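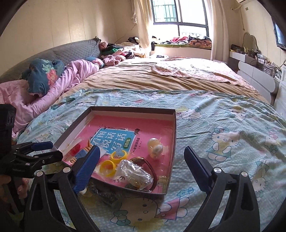

소피아 고베이아는 중간발표 때 우리 조에게, 초등 1학년이 그림 보고 말하고 쓰는 연습을 집에서 하느냐 학교에서 하느냐에 따라 결과가 다를 텐데 왜 그걸 안 나눴냐고 했다. 맞는 지적이라 2차 설문부터 항목을 넣음. 1차 자료에는 없음.

주제: 초등 저학년 쓰기 문제집 사용 실태와 글 길이
제출일: 2018년 4월 22일

1. 왜 이 주제인가
처음엔 받아쓰기로 하려고 했다. 그런데 받아쓰기는 선행 조사가 너무 많고 우리가 새로 할 게 없었음. 그림을 보고 문장을 쓰는 과제는 나라마다 교재가 다르고, 중국어권은 '看图说话'라고 해서 말하기랑 쓰기를 한 권에 묶은 교재가 있다. 한국 쪽 교재는 그림일기에서 시작하는 게 많았다(우리가 도서관에서 본 범위에서만). 이 차이가 아이들 글에 보이는지 궁금했음.

2. 조사 방법
설문지는 학부모용 한 종류. 총 300부 배포, 회수 125부. 회수율이 낮은 건 시험 기간이랑 겹쳐서 재촉을 못 한 탓도 있다. 배포는 스쿠메티 공부방과 푸블로우 어린이도서관 두 군데에서 했다. 공부방 쪽 회수가 훨씬 잘 됐음. 도서관은 책상에 놓고 오는 식이라 거의 안 돌아옴.

글 자료는 따로 모았다. 같은 그림을 주고 쓰고 싶은 만큼 쓰게 함. 시간 제한 없음. 그림은 우산 가게 앞에서 비 맞는 강아지. 스타브로스 스토야노비치가 그렸고 색은 일부러 안 칠했다. 색이 있으면 색 이름만 줄줄이 쓰는 아이가 있다고 해서. 글자 수는 띄어쓰기 빼고 셌고, 문장 수는 마침표 기준인데 마침표를 아예 안 찍는 아이가 많아서 중간에 기준을 바꿨다. 서술어 하나에 문장 하나. 앞에 센 것도 다시 셌음. 이게 제일 오래 걸렸다.

입력은 오식스로 했는데 한글이 깨져서 맥(Mak, 컴퓨터 말고 통계 프로그램)으로 옮김. 옮기면서 행 2개가 중복된 걸 찾아서 지웠다.

3. 결과
집에서 문제집을 쓴다고 답한 쪽이 문장 수는 더 많았다. 그런데 문장 하나하나는 짧음. "강아지가 있어요. 비가 와요. 우산이 있어요." 이런 식. 문제집을 안 쓰는 쪽은 문장이 적고 길게 이어진다. "그래서"랑 "근데"로 끝까지 감.

예상 못 한 것 하나. 말하기를 먼저 시킨다고 답한 집 아이들 글에는 따옴표는 없어도 대사가 나왔다. 강아지가 주인을 부르거나 가게 아저씨가 들어오라고 하거나. 쓰기만 시키는 집에서는 대사가 드물었다. 인원이 적어서 통계로 말하긴 어려움. 표에는 넣었고 검정은 안 했다.

제일 긴 글은 대략 700자. 이건 평균 낼 때 뺐다. 빼는 게 맞는지 조 안에서 의견이 갈렸는데 넣으면 그 집단 평균이 이 글 하나에 끌려감. 부록에 원문 그대로 실음.

4. 한계
- 학부모가 답한 것이라 아이가 실제로 문제집을 얼마나 푸는지는 모른다.
- 1차 설문에 장소 항목(집/학교)이 없어서 1, 2차를 합쳐서 볼 수 없는 표가 생김.
- 글을 쓴 장소가 다름. 공부방은 조용했고 도서관은 옆에서 동화구연 행사 중이었다.
- 중국어 교재를 쓰는 가정이 너무 적어서 처음에 궁금했던 나라별 차이는 결국 못 봤다. 제목에서도 뺐음.
- 형제자매가 같이 쓴 글이 섞여 있을 수 있다.

5. 다음에 한다면
말하기를 먼저 하는 조건과 바로 쓰는 조건으로 나눠서 같은 그림을 준다. 녹음도 해서 말한 내용이 글에 얼마나 남는지 비교. 설문은 줄이고 글을 더 모으는 쪽이 나을 것 같다. 설문지 문항이 너무 길다는 메모가 회수된 종이 여백에 여러 번 적혀 있었음.

6. 역할
설문 문항, 배포: 전원
그림: 스타브로스
글자 수, 문장 수 세기: 전원이 나눠서, 기준 바꾼 뒤에는 서로 바꿔서 한 번 더
보고서 정리: 마지막에 급하게 합쳐서 말투가 섞여 있슴. 표 번호는 부록 기준이고, 표 4의 단위는 글자가 아니라 문장임.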